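Ratar Two-Arm Kit for the Home Bench

The Ratar is a pair of small robot arms which you build yourself, at home or in a shared workshop. The kit comes from Gendlow with 127 screws, five of them spare. Each arm ends in a black gripper. Please fasten both bases before you connect the power.

Price: $1270 for the pair
Assembly: one long weekend, by Vivek Bhardwaj's guide
First exercise: right gripper to a blue plastic cup, grey disc left beside it on a white table 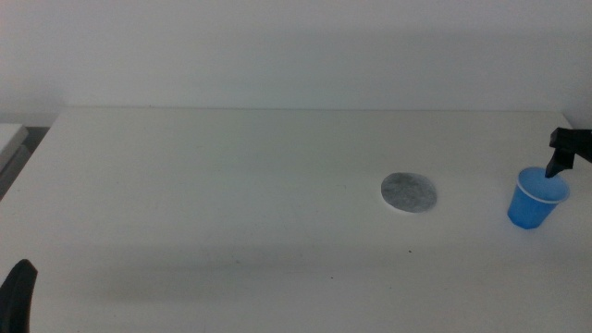
Can I buy only one arm?
At the moment we sell them only as a pair, but single arms are planned for June.

Spare parts: write to Shalini Rastogi.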